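4.2 Sorting flat parts by color

Akash Mathur and Maite Villalobos

The third task in the Moya series covers flat round parts with no raised edge. Each disc is lifted from the tabletop, turned on edge and laid down again by color. We ran 30 trials over two afternoons – 7 were dropped for poor lighting. 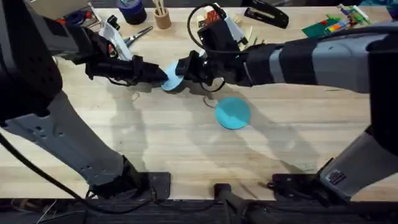

Disc color affected our scoring more than disc size. Two close shades are hard to separate in gray shadow, and the light-blue disc and the teal one lying flat on the wood were scored by different readers for this reason. Scores are in Table 3.

Print | E-mail this page
Contact: Farnard Project Office | © 2024 | Back to top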